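Where the Phone Chargers Go: Small Item Loss and Return in a Student Residence
Evander Baird and Callum Rutherford
Final report, Introduction to Field Methods 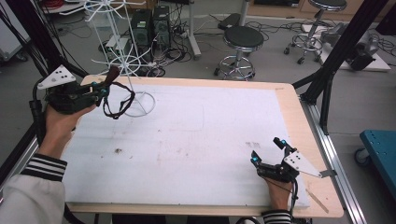 1. Background

Every residence hall has a lost and found, and most students we know have never used it. We wanted to find out what happens to small personal items that go missing in a shared building. By small items we mean things that fit in one hand: keys, hair ties, bracelets, chargers, earbuds, pens, student cards. Laptops and coats were left out. People look hard for those and usually get them back.

We picked Swanson Hall for two reasons. Callum lived there for a year and knew the front desk staff, and the hall keeps a written log of everything handed in. Other halls we asked either had no log or threw it out at the end of each term.

2. What we did

The work had two parts. The first was reading the desk log. The log is a spiral notebook with columns for date, item, where it was found, and whether it was claimed. It had 2,540 entries when we got to it. We typed them into a spreadsheet and sorted them by type of item. Handwriting was a problem. Some entries just say "thing" or "black thing" and we put those in a group called unclear.

The second part was interviews. We talked to residents on 2 floors, the one with the big kitchen and the one above the study room. Each interview took up to 6 minutes and used the same short list of questions. We asked what the person had lost, where they looked, whether they went to the desk, and if not, why not. We took notes by hand and did not record anyone.

We started reading the log in March and did the interviews after that. At first we also planned to leave marked pens around the building and see which ones came back to the desk. Our instructor, Dr. Omilberg, pointed out that we would have no way to tell a pen that was stolen from a pen that rolled under a couch, so we dropped it.

3. What the log shows

Keys and student cards get claimed more often than anything else in the log. This makes sense. You cannot get into your room without them, and the desk can look up a name from a card.

Chargers are the opposite. They are handed in all the time and mostly stay in the box. Several people told us that all chargers look the same and they would feel strange claiming one they could not prove was theirs. One resident bought a new one from the vending machine while her old one was sitting at the desk. She found out later from a friend.

Jewelry and hair ties fall in between. Bracelets with some meaning to the owner tend to be claimed fast. Hair ties are almost never claimed, and the desk staff admitted they had stopped writing them down, so our numbers for hair ties are too low.

The place where items turn up most is the laundry room, then the kitchen, then the study room. We had expected the study room to be first.

4. What residents said

The most common reason for not going to the desk was that people did not think anyone would have handed the item in. Some had never heard of the box. A few thought it was only for visitors. The sign about it is on the side of the desk that faces the mail room, so you only see it when you are leaving with a package.

Residents also have their own ways of returning things. On the kitchen floor there is a shelf by the door where found items are left without a note. People called it the Flurkum – we could not find out where the name came from. Everyone on that floor knew about it, and nobody on the other floor did. Nothing on the shelf ever reaches the log, so the log misses part of what is found in the building.

The group chat is used too, mostly for keys. A photo is posted and the owner shows up.

5. Problems with the study

We only looked at one hall. The people who agreed to talk to us were mainly people who were already in the common areas, and they may lose more things there than people who stay in their rooms. We also sorted the log ourselves and did not always agree. Evander counted watch bands as jewelry and Callum counted them as electronics. We went with jewelry.

The spreadsheet was coded in Codico, which the department has on the lab computers. One file was saved over by mistake and part of the kitchen data had to be typed in again.

6. Suggestions for the hall

Move the sign to the front of the desk. Put a line about the box in the welcome email. Ask the desk staff to write down the color and brand of chargers, so that a person can describe theirs and be believed. We would leave the kitchen shelf alone – it works for the people who use it.

We gave a copy of this report to the front desk on Jul 5, 2018. The typed version of the log is on the desk computer, in the same folder as the package list.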